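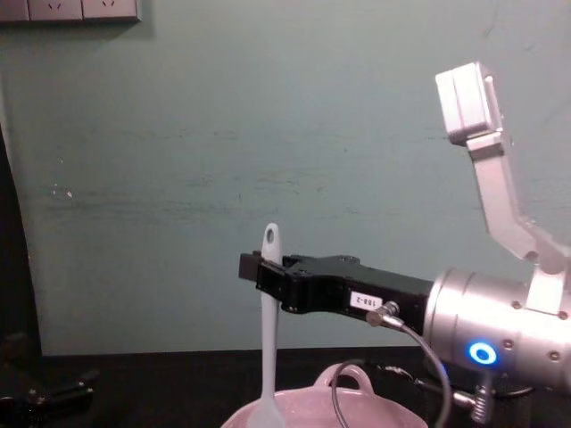 UDDALE, 13/08/2023 - Howells Kitchen Rooms will start a beginners' mixing and baking course in September at its teaching kitchen on Ellis Street. The course is for adults who have done little or no baking at home. It covers batters, soft doughs, frostings and simple sauces, and every recipe on it can be made with one bowl and one spatula.

The course runs for five weeks, with one evening class each week. Each class lasts two hours, including the washing up. Students take home what they make and should bring a container with a lid.

Howells has been teaching in Uddale since it took over the ground floor of the former Gunier seed store, which was built in 1882. The kitchen and its storage cover 1085 square feet. Most of the school's teaching so far has been in bread and pastry, and 632 people took a class there in the past year. A good number of them asked for something more basic, and the new course was written with those requests in mind.

"People would come to a pastry class and tell me at the end that they had never really been shown how to fold," said Saulius Sakalauskas, who teaches at Howells and wrote the course. "They had read the word in recipes for years. So the first evening is folding and scraping. We make a plain batter, we look at it, and then we make it again a bit slower."

Classes are taught with a pink bowl with a glossy finish and a loop handle at the rim, and a plain, pale plastic spatula with a hole in the handle for hanging. Both are washed by hand at the end of the evening. Students may bring their own tools if they prefer. Metal whisks are left in the drawer until the third week, when the class moves on to egg whites.

The dark tabletops make it easy to see spilled flour and sugar, and students are asked to wipe down as they work. Bags and coats go on the hooks in the hall.

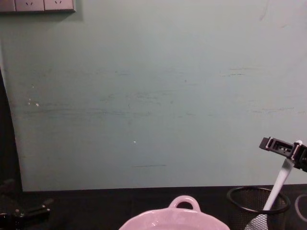 Do students need to bring any equipment?

Everything used in class is provided, including aprons and dish towels, so the only thing to bring is the lidded container for taking food home.

The five evenings are arranged as follows. Week one is folding and scraping, using a plain cake batter. Week two covers creaming butter and sugar and what to do if the mix splits. Week three is egg whites, beaten by hand. Week four is soft doughs, including a drop biscuit and a wet oat dough that is mixed entirely in the bowl. Week five is frostings and two sauces, with time left over for questions about anything from the earlier weeks.

Printed recipes are handed out at the start of each class. They give weights first and cup measures second. Sakalauskas asks students to use the scales for the first two weeks, even if they normally bake with cups, and after that they can choose.

"A bowl with a handle is useful because you can tilt it and hold it steady with one hand while you scrape with the other," he said. "The spatula should reach the bottom with enough handle left over to hold on to. If it slides down into the mix every time you let go, get a longer one."

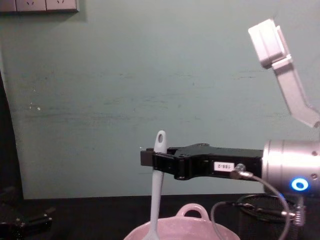 He also advises students to keep the spatula standing in the bowl between steps, resting against the rim, which saves laying it down on the table and picking up crumbs. Scraping the sides is repeated several times in each recipe, and the handouts mark each point where it should be done.

The school will carry out some small jobs in the building before the course begins. The pale gray-green surfaces have picked up dark scuff marks and a few white specks, and these will be cleaned and touched up in the same color. The dark surfaces will stay as they are. Two of the overhead lights are being replaced, and a second drying rack is going in beside the sink. 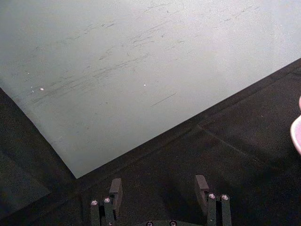

The work is planned for the last part of the summer break, and no classes will be moved or canceled on account of it. The Ellis Street entrance will stay open throughout. Deliveries should go to the side door on the yard, where there is a bell.

Class sizes are kept small so that each student has a full place at the table. Students work alone or in pairs, depending on the recipe. Those with food allergies should tell the school when they book, as wheat, eggs, milk and nuts are all used in the kitchen. The oat dough in week four can be made without eggs, and a dairy-free frosting is included in week five.

There is step-free access from the yard. One table can be lowered for students who prefer to work seated, and it can be requested on the booking form. Street parking is free in the evening, and the bus from Uddale station stops at the corner.

Places can be booked in person at the front desk during class hours or through the form on the school's website. Payment is taken for the full course, and anyone who misses an evening can make it up the next time the course runs. Gift vouchers bought for the bread and pastry classes will be accepted.

Press contact: Saulius Sakalauskas, Howells Kitchen Rooms, Ellis Street, Uddale. Reporters who want to sit in on a class should ask a few days ahead - space at the tables is limited.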